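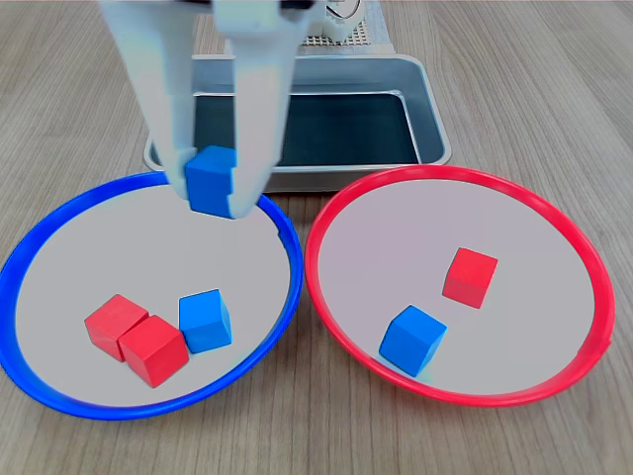
Figure 1. The sorting station, with the blue-rimmed plate, the red-rimmed plate and the metal tray behind them.

Sorting by Color at a Shared Table
Student project report, Belidby program, Storden campus
Submitted 5/23/26

1. Purpose

The project examined how the layout of a small sorting station affects the number of objects that are put in the wrong place. The task is a familiar one from early classrooms and toy libraries: wooden cubes of two colors are to be divided between two plates. Our group wished to know whether a colored rim is a clear enough label, or whether a written card must be placed beside each plate.

The question came out of the storage exercise completed in December, in which cubes were returned to drawers marked only with printed words. Errors in that exercise were more frequent than the group had expected, and several were found only when the drawers were emptied.

2. Materials

The station was set up on a wooden tabletop. The two plates are round and shallow, with pale interiors, and differ in the color of the rim: one is blue and the other red. A rectangular metal tray with sloped sides was placed behind and between them. The cubes are painted wood with softened edges and a matte finish. Plates were obtained through Hermans, the campus supply office. The cubes belong to the Womerov teaching collection and were returned to it at the end of the work.

The plates were set with their rims almost touching. A wider spacing was tried first, but the tray then had to be moved forward and took up the space needed for the cards.

3. Method

Two layouts were compared. In Layout A the rims were the only labels. In Layout B a card bearing the name of the color stood in front of each plate. For each layout, 100 placements were recorded. A placement was counted as an error if the cube came to rest in a plate whose rim did not match its color. Cubes of both colors could already be present in a plate when a placement began, as in Figure 1, where the blue-rimmed plate holds two red cubes as well as a blue one. Cubes already in a plate were not counted.

Each session lasted 40 minutes. The record sheet had one line for each placement, with a column for remarks.

4. Results

Layout A produced 23 errors. Layout B produced 2. The remarks column shows that most of the errors under Layout A were made near the beginning of a session. A mixed starting plate was also mentioned several times, with the remark that the cubes inside had been taken as the guide and the rim overlooked.

5. Discussion

The rim is thin, and a group of cubes inside the plate presents a much larger area of color. The group considers this the most likely explanation for the difference, although the plates were not tested in a larger size. The cards may also have slowed the work. Time per placement was not recorded, and this is a weakness of the design.

The order of the layouts was the same throughout. Some of the improvement under Layout B may therefore be due to practice.

6. Recommendations

Stations of this type should carry a card at each plate until the task is familiar. Plates should be emptied before a session begins, unless correcting a mixed plate is part of the exercise. A repeat of the work should reverse the order of the layouts and record the time taken for each placement. The blank record sheet is kept with the project folder at Storden.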